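Visit report: bedroom manipulation trials at the Carnument lab, Eltwood

Submitted by Delali Frimpong, October 20, 2019

Purpose of the visit

I attended the visitor session held by the Carnument group, which works on two-arm handling of clothing in furnished rooms. My interest was narrow. Our own work at Halvorsen uses fixed camera stations, and I wanted to see how a wrist view and a head view are combined when the object is a garment with no stable shape. The session was led by Mesfin Wako, who runs the trials, and Amarachi Igwe, who wrote most of the grasp selection code. Aigars Raudsepp from Vorby was also present and asked several of the questions reported below.

The morning began with a short talk and no slides. Wako gave the problem as follows: a garment lies on a bed in an unknown state, a hanger is available, and the garment has to end up on the hanger. The group treats this as two separate problems. The first is finding a part of the garment that is worth gripping. The second is keeping the hanger at a usable angle while the other arm works. Most of the published effort they know of goes to the first. Their result concerns the link between the two.

Room and equipment

The trials are run in a furnished bedroom with the bed made up in white. Igwe said the choice of bedding matters more than the choice of furniture. A dark garment on a white sheet separates easily by brightness, but the sheet has folds of its own, and strong daylight from one side removes most of the detail in the fabric it falls on. An early version of the edge detector proposed grasps on the ridge of a folded sheet. The current version rejects any edge that has the same brightness on both sides.

The wrist camera looks down over the gripper, so both fingertips stay in view. The group uses this for a simple check: if the distance between the fingertip pads in the picture does not match the commanded opening, the attempt is stopped and logged. Raudsepp asked whether the gripper hides too much of the work area. Wako agreed that it hides the near part of the bed and said the grasp target is therefore chosen before the final approach and then held fixed.

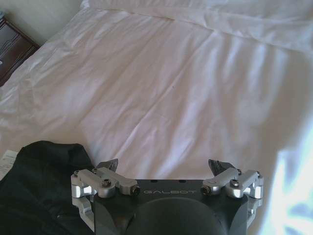
The method

Each attempt starts with a look from the head camera. This gives a rough outline of the garment and the position of the hanger. The arm that will hold the hanger is assigned first, and the other arm is given the garment. Earlier the group let the planner choose freely, and it often sent both arms to the same side of the bed.

The garment arm then makes what Igwe called a resting contact. The gripper is brought down onto the fabric with low force and left there for a moment before closing. From the wrist view the software compares the fabric before and after contact. Where the cloth shifts as a single sheet, it is treated as one layer. Where it bunches, the gripper is lifted and moved toward the nearest outer edge.

The hanger arm keeps its position during this step. Its only task is to hold the hanger at an angle that leaves the shoulder line open toward the garment. The angle is recomputed when the garment arm reports a closed grasp, and at no other time. I asked why it is not updated continuously. Wako's answer was that the two arms had tended to chase each other, and that the pauses cost less time than the corrections.

Tests and reported result

The set described to us consisted of 200 attempts with resting contact and 200 without. Garment, room and hanger type were kept the same in both halves. The starting state was set by dropping the garment from shoulder height, and an attempt that needed a person to step in was scored as failed. The group reports fewer double-layer grasps with resting contact and a longer time per attempt. They would not give final rates before the write-up is finished, and I have not tried to estimate them from what I saw.

The wrist recordings have been split into 1732 short clips, each labeled as single layer, multiple layers or unclear. Tiruwork Belay did the labeling with one other person. She told us the unclear class was added late, after the two of them kept disagreeing on sleeves – it is now left out of training and used only for review.
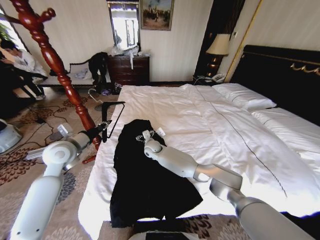

Head camera view. Left arm: wire hanger. Right arm: gripper resting on the black garment near the foot of the bed.

Discussion

Raudsepp's main objection concerned color. With black fabric on white bedding, the outline step is close to solved before the method begins. Igwe accepted this and said that a light garment on the same bed fails often at the outline stage, so those attempts say little about grasping. They plan a separate series for it.

My own question was about hems. When part of a garment hangs past the edge of the mattress, its weight pulls on the part lying flat, and a resting contact may then read as bunching when only one layer is present. Wako said they see this in the logs and have no correction for it. The present workaround is to prefer grasp points away from the hanging side.

There was also some talk of thin wire hangers. They are hard to see from the head camera against a patterned carpet, and they can turn in the grip. The group measures the hanger angle once after pickup and assumes it stays fixed – an assumption I would want to test before copying the rest.

Points to follow up at Halvorsen

Request the labeling guide from Belay, including the notes on the unclear class.

Try the fingertip distance check on our own wrist recordings. It needs no new hardware.

Repeat the resting contact step with six garments of different weight, on our table and then on a mattress. The mattress gives under load and our force threshold will need to be set again.

Ask Wako for the stopped attempts as well as the completed ones. He was willing in principle but has to check the storage format first.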